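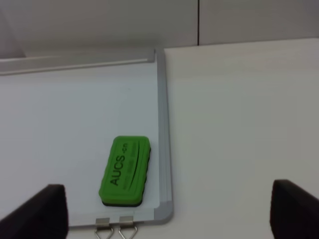

Bench rules, eraser task - Friday, 14:20

Going through the draft handling rules from Edet line by line, against the whiteboard station. Hadiza Olatunji has the master copy. My notes are for the next revision and for whoever takes the arm on Monday's shift.

Rule 1, work area. Draft says "keep the area tidy." Too vague to check. Propose: board flat on the table, eraser on the board, nothing else inside the reach of the arm. Hanging hooks stay on the board frame, but they go on the list of snag points. The wire loops stand proud of the edge and a finger can get under one.

Rule 2, approach. Fingers fully open before descent. Speed limit 90 mm/s inside the work area, set in the controller and not in the task script. The script can be edited by anyone. Salamatu Omoregie wants the limit lower near the frame rail. Left open.

Rule 3, grip. Grip across the short axis of the block, felt clear of both fingers. The foam gives under load, so finger position alone is a poor sign of a good hold. Force cap stays at 5 N until we have data for anything higher.
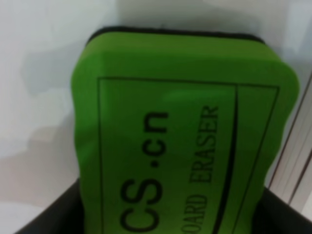 The draft treats release the same for every target, and I don't agree. A flat surface and a container need separate entries. For the container: stop above the rim, check clearance on both sides, lower, open, then retract straight up. No sideways motion until the fingers are above the rim. If the eraser ends up standing with its top out of the container, log it as "placed, upright." Ellport logs that state as a fault and we should settle on one term before sharing logs.

Rule 5, stops. Any person reaching past the table edge is a stop, including me. Restart from home only, never from mid-path. Draft allows a resume - strike that.

Rule 6, records. One line per cycle: operator, start state, end state, stop reason if any. Pads inspected every 400 cycles, replaced at 2,000 whatever they look like. The Gradside template has no field for start state. Asked for one in March, will ask again.

Open: who signs off a changed force cap. Hadiza says the shift lead, the draft says the site. Sent her the markup at 15:05.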